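How many demos before a hand-held gripper policy starts to generalize?

Asked in: Collecting & Labeling
Tags: demonstrations, handheld gripper, wide-angle camera, tabletop tasks
3 answers

Hi all! Long-time reader, first time I've had something worth asking. We've started collecting examples with hand-held grippers for a small project called Margaritis (tabletop pick and place, mostly flat things: cards, sheets, thin boxes). You hold the gripper, do the task yourself, the camera on it records what it sees, and the whole lot goes into training. No arm needed until test time. I can't get over how quick it is compared with the teleop rig we had before - a new person is making usable episodes after one coffee.

We have 1,000 episodes now, from 4 people. The policy is great on the table where we recorded and falls apart when we move to another room. It reaches, hesitates over the object, then closes on air.
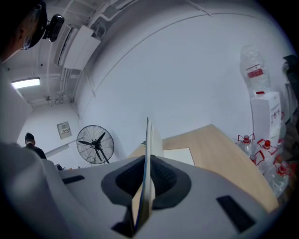
My own theory is that we have too much of one room and not enough of anything else. The lens is so wide that the policy gets walls, ceiling and whoever is nearby along with the table, and I suspect it has learned to find its way by those. The other theory in our group is that we just need more data and should keep going where we are, as everything is set up.

So, three things:
1. Is it better to double the count in one place or spread the same count over several?
2. Should we mask out the top of the view?
3. Do you throw away the clumsy attempts or keep them?

Happy to share our episode checklist if anyone wants it.

Answer 1 (accepted, 22 votes)

Spread them. I was on the collecting side of Brirkanura and we had nearly the same problem, down to the closing on air. We went to 9 rooms with far fewer episodes in each, and the new-room tests got better before our total had even caught up with the old set. It was such a good day when that came through!

What helped us, in the order I'd try it:

Move the table before you move the room. Turn it, push it to another wall, raise it if you can. You'd be surprised how much you get from one afternoon of that.

Have people swap starting spots. Everybody drifts to a favorite side and a favorite height, and then the gripper always comes in from the same angle. We put tape marks on the floor and drew a number out of a cup before each batch.

Change the light. Blinds up, blinds down, lamp on, lamp off.

On masking, I would hold off. We tried it and the policy got worse at judging how far it was from the table, and I think the edges of the view were doing some honest work there. A random crop during training was gentler and gave us most of what we wanted. Check your time sync too before blaming the rooms. If the finger width is logged a little late compared with the video, closing on air is exactly what you get, though that ought to show up at the home table as well.

As for clumsy attempts, keep the ones where the person fumbles and then recovers. Those are gold. Drop the ones where somebody stops halfway to talk, or lets go and starts over from the beginning without a new episode.

Answer 2 (4 votes)

Agree on the rooms. For question 3 we use the Bitard viewer to skim at high speed and tag each one good / recovered / junk. It goes fast once you have the keys in your fingers. Don't let people tag their own, they're too kind to themselves (I was).

Also for thin flat stuff: vary the surface under it. Paper on pale wood and paper on a dark cloth are two different problems for the model.

Answer 3 (0 votes)

What gripper is it? We have the Peltix one and the fingers flex a lot when you press down, so you need to recalibrate pretty often. Might be that.

Comment from the asker on Answer 1

Thank you, this is so useful! We turned the table this morning and I already have the tape out. Sync looked fine on the few I checked but I'll go through a proper batch. Did you keep the same objects in every room or change those too?

Reply

Changed them, but we kept two or three the same everywhere so we could compare.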